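Wedora Basket Workshop
Progress report to the Zatia Fund
Period covered: October to March
Prepared by Rahel Hauser, workshop manager

Summary

The grant pays for two things: training new weavers at the Wedora workshop, and making table baskets for the meal programs in the Sikel district. Both parts are under way. By the end of March we had finished 481 baskets and delivered 404 of them. The rest are in the storeroom, either waiting for a pickup date or held back for rim repairs. The training part is a little behind the plan, mostly on the larger baskets. We are not asking for a change to the budget at this stage.

Production

Most of what we made in the first half of the period was the small round basket. New weavers start on it, and the meal programs use it for rolls and wrapped cutlery. We moved to the medium oval in December and to the large rectangular basket in February.

The small and medium sizes are now routine. A trained weaver can set up the base and start the sides without help, and the finished pieces are close enough in size to stack. Stacking was a requirement from the kitchens, where shelf space is short. We made a plywood gauge for each size in November and every basket is tried in the gauge before it goes to the storeroom. Before that we were measuring with a tape and the results varied depending on who held it.

The large basket has been slower. The base has to be woven tight enough that it does not sag when it is carried full, and the corners take practice. If the uprights are not evenly spaced at the corner, the weave fans out there and leaves openings wider than on the straight sides. This is mainly a matter of looks, but crumbs go through, and one kitchen mentioned it. We now put two extra uprights at each corner during setup. The first baskets made this way came out better. I would like to see another month of them before calling the problem solved.

Rims

Rim work caused most of the repairs. The braid is the part people grab, and if the end is not tucked far enough under, it lifts after some use. In January we stopped for several mornings and had everyone redo the rim on a practice ring. A braided rim on a large basket takes up to 45 minutes, and we had been allowing less than that in the schedule. The schedule has been corrected. Output in February was lower as a result and came back in March.

Returned baskets are repaired at no charge to the kitchens. We keep a notebook by the storeroom door with the size, the fault and the weaver's initials. The initials are there so the same person can do the repair and see what went wrong.

Materials and color

Material comes from Tarawneh, as in the proposal. Deliveries were on time except in January, when one came in short. We covered the gap with stock on hand and the missing bundles arrived with the next order. The quality has been even.

The proposal listed natural and dark brown as the two colors. The kitchens have ordered more of the dark brown than we expected, because it hides stains from oil and fruit. We have shifted the dyeing accordingly. Dye lots still differ slightly, and some of the very dark ones have a reddish cast in bright light. The kitchens say this does not matter to them. We try to keep one lot to one delivery so that the baskets on a table match.

Training

The winter group finished its course in February. Everyone in it can make the small and medium sizes from start to finish. The large size was supposed to be covered in the same course and was not, for the reasons given above. We have added it to the spring course and offered the winter group extra bench time in the evenings until then. Several have taken this up.

The spring course started in March. We changed the order of the lessons so that rims come earlier, on small pieces, before people have formed habits that need to be undone.

Workshop space

The second soaking trough is installed and drains properly. The new lights over the long bench are up. The storeroom shelves are still the old ones, and the bottom shelf is too close to the floor, which gets damp after rain. Nothing is kept on it now. We plan to raise it before the summer using money left in the equipment line.

Plans for the next period

Finish the spring course, including the large basket.
Deliver the baskets now in the storeroom.
Raise the bottom storeroom shelf.
Visit each kitchen once to look at baskets that have been in use since the fall.
Write up the setup for the large basket, with the corner change, so it can be handed to new trainers.

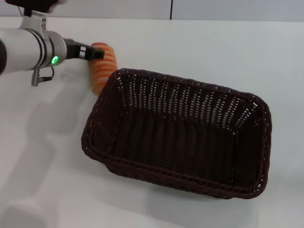 The large size will take most of the bench time until the summer. The kitchens want it for loaves and whole fruit, and they have asked for rounded corners on all of them, as these are easier to wipe and do not catch on sleeves. Against a white tabletop the weave is easy to check, with every gap in the far side showing up pale between the dark uprights, and a fanned corner is plain to see. We would like to do the final check of each large basket on a white surface from April on. The next report will give repair figures by size and will say whether the corner change has been kept.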